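Brunton 70 Storage Cube Review
Apr 19, 2025
By Keegan Trevaskis

The Brunton 70 is an open-front storage cube sold flat, in single units or sets of four. I bought a set in March for a home office that needed shelf space along one short wall. Each cube ships as five panels, a bag of cam locks, eight dowels and a hex key. The price was $79 for the set.

Assembly took 90 minutes for all four. The dowel holes were clean and square to the face on three cubes. On the fourth, one hole was shallow and the side panel stood proud until I deepened it with a hand drill. The instructions are drawings only, and step six shows the back panel reversed. Check the groove before tightening the cams — the panel will go in either way, and taking it out again marks the edge.

Color is applied as a film. Brunton sells eight solid colors plus white. The film is even on the flat faces and thin at the corners, where two panels meet and the core can show as a fine line. A matching touch-up pen is sold separately. I have not tried it.

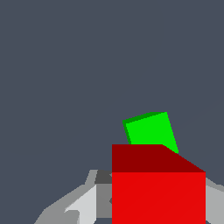 Stacking is where the design is weakest. The cubes locate on four plastic pins, and the pins have enough play that an upper unit can be turned slightly out of line with the one under it. Two high, this is cosmetic. Three high, I would not use them without the wall strap, and the strap in the box is short. I replaced it with a longer one from the hardware store and fixed it to a stud.

Load is adequate. I filled one cube with binders and reference books and left it for four weeks. The bottom panel showed no sag against a straightedge. The back panel is thin and adds little stiffness, so an empty stack racks from side to side when pushed. Weight in the bottom row helps.

The closest alternative I have used is the Clurnby modular box. It has metal connectors and no play, but it costs more and comes only in gray. For a single low row, the Brunton is the better buy. For anything taller, get the Clurnby.

Last updated: Apr 2025

Contact: Prusstead Reviews, PO Box 1535 | Copyright Prusstead Reviews | Back to top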